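Woolly bits – washing, drying and putting away

Quick one today, the hall cupboard is half done and I want it finished before tea.

Mittens and gloves first. Shake them out over the bath, not the sink. Crumbs, sand, a bus ticket, the usual. Check inside the thumbs.

Washing. Cool water in a basin, small squirt of the gentle stuff. I use Bollirix, any wool wash will do. Push down, let go, push down again. No rubbing – rubbing is how you get felt, and then they fit the cat. Five minutes, no more. Rinse in water the same temperature as the wash, twice if it's still slippy.

Spinning. If your machine lets you pick, 1,000 is plenty for fleece in a net bag. Wool I roll in a towel and stand on it. Bare feet, quite pleasant.

Drying. Flat, always flat. Never on the radiator, the cuffs go like cardboard. Turn them over at bedtime. Fleece ones can hang from the cuff if you're short of table.

Bobbles. A cheap shaver works but go light, and keep off the seams. A dry washing-up sponge, rough side, does nearly as well on fleece. Always in one direcion.

Fuzzy ones gone flat – a soft baby brush when they're fully dry. Short strokes, cuff to fingertips. Don't do this on anything knitted loose, you'll pull loops.

Colour on the fluff from another garment: wash again on its own straight away, don't wait for the next load. If it's dried in already it may be there for good. Pale ones go in with pale ones only. I know. I still forget.

Pairing. Clothes peg at the cuff, label the peg with initials. Odd ones go in a shoebox till June, then they're puppets or dusters. A fluffy one over the hand is lovely for skirting boards and blinds.

Storing. Bone dry or they'll smell musty by autum. Paper bag, top folded over, cedar ball if you've got moths. Heavy coats on the bottom shelf, small things up top where you can see them.

Before they go in the bag, lay each one flat and smooth the thumb out so it doesn't set with a crease. 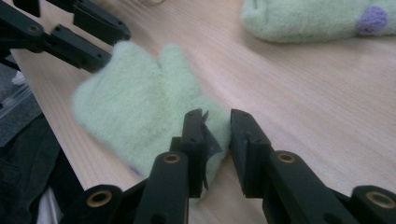

Josiane Royer wrote in to say the paper bag did nothing for her against moths, and that she now gives everything 2 weeks in the freezer first, in a sealed bag, and lets it come back to room temperature before opening.

Recent tips
Getting candle wax out of a tablecloth
Hall cupboard, part one – shoes and boots
Scarves that won't stay folded
Descaling the kettle without the smell
What to do with odd socks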